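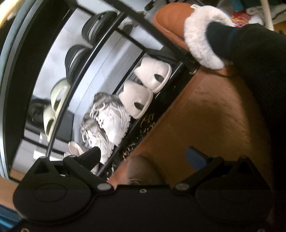

A hand-held gripper in front of a shoe rack, one of the settings used in the Skastisdale College robotics project.

Students in the Introduction to Robotics course at Skastisdale College have begun a semester project on household tidying, the Department of Engineering announced in March. The 26 students enrolled in the course work with hand-held grippers to record everyday tasks such as picking up shoes and returning them to a rack. The recordings will be used to train a robot arm in the department's teaching laboratory.

The class plans to complete 2,000 recordings by the end of the semester. To date, 265 have been reviewed and accepted.

"Footwear is a demanding subject for a first project," said Krishnamoorthy Chowdary, who teaches the course. "A sandal and a sneaker must be held in very different ways."

The project is supported by a Salgado Fund equipment grant, which paid for 8 grippers. Student teams will present their results in the Nemivau Hall atrium at the close of the semester. The presentation is open to the public.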